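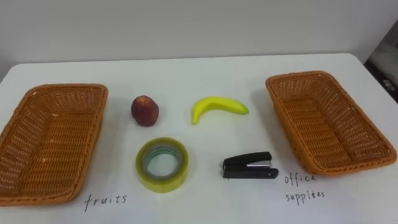 Vistlow Rifle and Pistol Club
Minutes of the October committee meeting, held in the clubroom at 8 p.m.

Present: Giorgia Carbone (chair), Rosalba Orlandini (range officer), Han-gyeol So (membership), Yolandi Hendricks (competitions), Lucrezia Gatti (minutes)

Apologies: none. The chair said this was the first full turnout since the argument over the kettle.

1. Minutes of the last meeting
Agreed, after "rifle rest" was changed to "rifle rack" in item 4. R. Orlandini wished it noted that she had not asked for the club to buy a rifle rest costing that much, and would not.

2. Matters arising
The gate padlock has been replaced. Members who have been climbing over are asked to stop. Keys from H. So, on signature.
The letter to the farm about the bullocks has been sent. No reply from the farm, or the bullocks.

3. 50 metre range
R. Orlandini reported that the sand in the backstop has slumped at the left-hand end, behind lanes 7 and 8, and those lanes are shut until it has been topped up and she has looked at it again. Lanes 1 to 6 are open as normal. She had found a member setting up on lane 8 the morning after she put the tape across. He said he had taken the tape to be for somebody else.

Y. Hendricks asked if the work could wait until after the Serra Cup. R. Orlandini said no. Y. Hendricks asked if part of the work could wait. R. Orlandini said no to that as well, and the meeting moved to cost.

One quote is in, from Fluretow, for sand, delivery and half a day with a digger. The chair wanted a second quote before spending anything. L. Gatti pointed out that we had also wanted a second quote for the roof, and that this was two winters ago.
Agreed: R. Orlandini to get one more price. If none has come by the next meeting we go with Fluretow.

4. Ammunition store
The .22 stock was checked against the book. The book said 48 boxes of the Vilus standard and the shelf agreed, to general surprise. The match grade was 2 boxes short, and these were traced to an entry made on the inside of the back cover. Members drawing ammunition are reminded that the columns are ruled for a reason and that the back cover is not one of them.

H. So proposed ordering in lots of 500 rounds per member for the winter league, paid for up front. Discussion was long. The chair felt that people would pay up front if asked firmly. H. So, who does the asking, felt otherwise.
Agreed: names and money to H. So before the order goes in. No money, no rounds.

5. Serra Cup
Y. Hendricks has had entries from eight clubs, one of them in pencil. With six lanes in use there will have to be an extra detail, so first shots move to 9 a.m. and sighters are limited to the time on the card. She expects complaints and has prepared a face for them.

Class B will be open sights only. There was a question about whether a member's new rear sight counts as open. It was passed round as a photograph on a phone. Three views were given, all of them certain. Y. Hendricks will rule on it after seeing the sight itself, and her ruling will stand.

The trophy is still with last year's winner, who has been asked for it twice. L. Gatti to ask a third time, in writing, and to mention engraving, as that seems to be the word that gets him moving.

6. Old service rifles
The chair reported an offer from a former member to leave the club three bolt-action rifles from his collection. All were thankful. R. Orlandini asked about their condition. The chair said "loved". R. Orlandini asked what that meant for the bores.
Before anything is accepted the club must be sure that its certificate covers them, that there is room in the cabinet, and that somebody here is willing to clean them. H. So to check the first, R. Orlandini the second. The third was left on the table.

7. Eye and ear protection
The loan muffs are worn out and one pair has been mended with what looks like bath sealant. Agreed to buy six pairs, plain, nothing with a radio in it. Safety glasses to be bought at the same time. Visitors will be asked to give both back at the desk. Two pairs of glasses went home with the scouts and may be regarded as gone.

8. Any other business
Y. Hendricks asked for the clubroom heater to be on before members arrive instead of as they leave. The chair will look for the instructions.
H. So has four probationary members due for a decision. Three approved. The fourth has not yet done his safety evening and was held over. He is said to be a very good shot. R. Orlandini said that was the part that worried her.
L. Gatti asked for reports to reach her before the meeting, typed if possible. Noted.

The meeting closed at 9.50 p.m. Next meeting in the clubroom, same time. Y. Hendricks to bring milk.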